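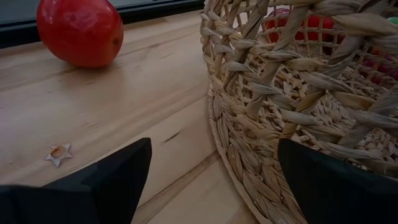

OK so it's October, I have decided I am a fruit basket person now, and you're all going to hear about it. Thread, probably a long one, sorry to the people who follow me for the bus complaints.

Background: for years my fruit lived in the fridge drawer, where I forgot it, or in the bag it came home in, where I also forgot it. I once found a lime in there that sounded like a marble when I dropped it in the trash.

Then on Saturday I went to Hughes (the secondhand place out by Ditotside, with the parking lot that floods) to look for a lamp. No lamp. I came home with baskets on the brain instead.

What I've learned after way too many evenings of reading: people have OPINIONS about fruit baskets. There is a forum called Gondik that is mostly kitchen storage talk and I read a thread on there with 211 replies about whether a basket should have a handle.

My position on handles: yes. You want to be able to grab the whole thing and move it when somebody needs the table for homework or a pizza. The anti-handle people say it gets in the way of your hand when you're reaching in for an orange. OK, sure, a little. Come at it from the side!

The real fight is open weave vs. solid. I was team solid bowl my whole life because that's what my grandmother had, a big heavy thing, 1889 stamped on the bottom, and she told us it was the year it was made and we all believed her. (My cousin thinks it was a pattern number. We don't bring it up at Thanksgiving.)

But a bowl hides the bottom layer. That's where the peach goes to die. With the open woven kind you can look straight through the side and see who's down there.

Somebody asked what goes in first. I do the apples and oranges at the bottom, they can take some weight. Then lemons wherever they fit. Anything soft goes on top and gets eaten first, that's the rule in my house, you don't dig for an apple while there's a ripe pear staring at you. 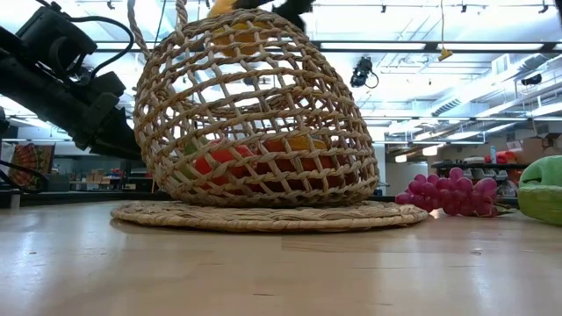

Grapes I keep going back and forth on. They look so good spilling around a basket, and I love a bunch just lying there on the wood like an old painting. But real ones get sad fast at room temperature, so mine come out of the fridge when people are coming over and go back in after.

Put something under it, please. A round woven mat is my favorite, it goes with the basket and it keeps the bottom from scratching up the table when you drag it around. You will drag it around. My table already has plenty of marks and I'd like to be responsible for fewer of them.

Size: go bigger than you think, but don't fill it. I'm serious about this one. A basket that's packed to the rim is a basket where you pick up one lemon and three things roll onto the floor. Leave yourself some room at the top so stuff can actually go in without a wrestling match.

If the opening is on the narrow side, tilt the whole basket toward you a bit with one hand while you load with the other. Feels silly, works great for me. Also way easier than trying to lower a banana in from above.

Bananas, since three of you have asked already: separate. Always. They make everything else ripen in a hurry and then you're making bread at 11 pm on a work night.

Cleaning: I take everything out, turn the basket upside down over the sink and give it a few good smacks. Then an old toothbrush, dry, along the braided parts where the crumbs get in (how are there crumbs in the fruit basket? I live with people, that's how). If it needs more than that I use a barely damp cloth and leave it by the window for the afternoon.

Prices, for the person in my DMs: the new ones at Hirumden were up to 66 dollars, which, no. Secondhand is the way to go. Check the handle where it joins the rim, give it a tug, and smell it before you pay. Trust me on the smelling.

Anyway I've eaten more fruit this week than I did all summer. There's a pear on top right now that needs to go tonight, so I'm off to deal with that. Show me your baskets, handles or no handles, I want to see them!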